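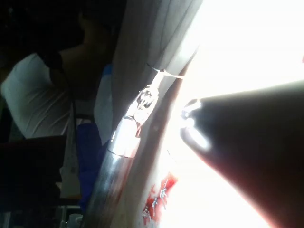

Skarholm, January 2025

Light and Fabric in a Shared Room
Student project report, Textiles and Interiors
Leokadia Adamczyk and Farzad Ghaffari

1. What we set out to do

Our project looked at how daylight changes the way ordinary household fabrics look, and whether a curtain can be arranged to cut glare without making a room gloomy. We worked in a room in Bramwell, the student residence, where people fold clothes and leave them until they are put away. Residents had told us that the window side was too bright to work beside and the far side was too dim.

We chose not to buy anything new. The curtain stayed, and so did the clothes and cloths that were lying around. We wanted results that another resident could use without spending money.

2. The curtain

The curtain is pale beige and hangs in long folds. It has a thin, light-coloured tie wrapped around it partway up, which gathers the fabric a little. On the side away from the window the pleats look greyish tan. On the window side the same cloth looks almost white, and the colour is very hard to judge.

A shiny metal pole stands in front of the curtain, with a clip and ring fitting on it. It was a problem for us at first. The metal picks up streaks of light, and Farzad found them more distracting than the window itself when he sat facing that way. We had not thought about hardware when we wrote our plan. In the end we added it to our notes as its own source of glare.

We tried the curtain in 4 positions: fully drawn, half drawn, tied loosely and tied tightly. For each one we sat in the room for 30 minutes and wrote down where we could comfortably fold, sort and read labels. Fully drawn was the most comfortable near the window, but the back of the room became too dark. Tied loosely was the best compromise, and both of us chose it separately.

3. The cloths

For the second part we compared coloured fabrics lying on a wide surface covered in pale fabric. We were interested in which colours held up in strong light.
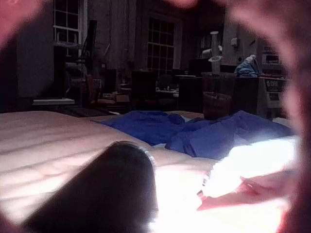 Figure 2. Crumpled blue cloth at the back, pinkish-red cloth at the right, on a pale cover.

The royal blue was the easiest to read. It kept its colour in the flatter part and only went hazy where it was bunched up close to the glare. The pinkish red also stayed clear, and a small fold in it was still visible. White on the pale cover was the worst combination. The weave disappeared and it was difficult to tell one layer from the next.

4. Problems

The weather changed between our two visits, so the sessions are not strictly comparable. We also left the light meter at home on the first visit and relied on written notes. If we repeated the work in May, the sun would be higher and some of the results could be different.

5. Recommendations

Leave the curtain loosely tied during the day. Sort white items on a darker cover, and keep them well back from the window. Turn the pole so that its fitting does not face the seat, or hang a dull cloth over it. We would also like to test a mid-grey cover next term.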